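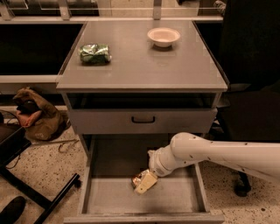 一只灰色金属柜，柜面上放着零食袋和白色小碗，底层抽屉已拉开。

阅读时间：3分钟

塔蒙特旧办公柜低价出让，居民可到古特利大厅挑选

2006年1月27日

塔蒙特市政楼换下来的一批旧金属柜，从即日起在古特利大厅向居民出让，每只售价255元，不分新旧程度，先到先得，售完为止。

这批柜子一共59只，原先放在市政楼二层和三层的办公室里，多数用来存放表格、信封和茶水间的杂物。市政楼去年12月更换家具，旧柜由搬运公司迪沃瓦尔分批运到古特利大厅。大厅所在的房子建于1907年，早年是粮食交易所，后来做过阅览室，最近几年主要出租给各类展销活动。

出让的柜子以灰色矮柜为主，常见的样式是柜面下留一格敞口，再往下是上下两层抽屉，上层抽屉正中装黑色拉手。柜面前沿略微翘起，放些小物件不容易滑落。有些住户打算把它摆在厨房门口，上面放碗碟和零食，抽屉里收干货；也有人看中它结实，准备放进车库装工具。

负责登记的普雷舍丝·兰珀萨德说，第一天上午来的人多半是住在附近的老住户，带着卷尺，先量抽屉再量柜子的高度。“问得最多的是抽屉能不能整个抽出来，”她说，“同一款柜子的滑轨也有两种，要一只一只试。”

她提醒购买者当场把每层抽屉都拉开看一遍，里面如有遗留物品，请交到登记台。前几天清理时，工作人员在抽屉里找到过回形针、旧钥匙和几包没有拆封的糖。钥匙已按房间号装袋，原使用部门可以来认领。

柜子售出后不退不换。每户限购4只，付款时须出示住址证明。大厅不提供送货，需要运输的居民可自行联系迪沃瓦尔公司，费用按路程另算。大厅南门外可以临时停车装货，装完后请尽快驶离，不要占用隔壁面包店的卸货位。

部分柜子表面有划痕，少数拉手松动。维修铺索夫蒂奇在大厅入口处设了一张工作台，可以代为紧固拉手、给滑轨上油，只收零件钱。需要重新喷漆的，要把柜子送到铺子里去做，眼下排队时间较长，店方建议先打电话询问。

市政楼方面表示，出让所得将用于添置二层公共阅读区的桌椅。另有几组高柜尚在使用，何时更换还没有确定，届时会在市政楼公告栏另行通知。

大厅开放时间为上午九点到下午四点，中午不休息。

近期消息
塔蒙特图书角延长借阅期限
古特利大厅屋顶检修，北门暂时关闭
旧灯具回收点迁至桥头
市政楼二层窗口调整办事时间
冬季供暖费缴纳办法问答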